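In defense of the boring lunch

I have eaten the same lunch for most of my working life, and I would like to say a few kind words for it before everyone talks me into a grain bowl. Two slices of bread, something in the middle, an apple if I remembered to buy apples. My friend Imelda Tagle thinks this is a little sad (she once brought leftover short ribs to work, with a cloth napkin!) and I love her dearly, but I think she's wrong.

We already make so many choices before noon. What to wear, which email to answer first, whether the noise in the car is a new noise. Lunch can be the one part of the day that asks nothing of me, and I sit down to it as happily as I did in October of my first year at work, when I had very little money and a great deal of ham.

I also think we've grown snobbish about the store-bought sandwich, which has fed more tired people than any restaurant I could name. Yes, homemade is cheaper, and yes, the bread is usually better. But a triangle in clear plastic, pale at the edge and reddish in the middle, set down in a round wicker basket, looks like a perfectly good lunch to me, and I'd eat it on a bench with real pleasure and go back to work in a better mood.

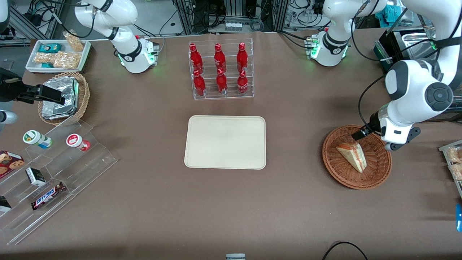
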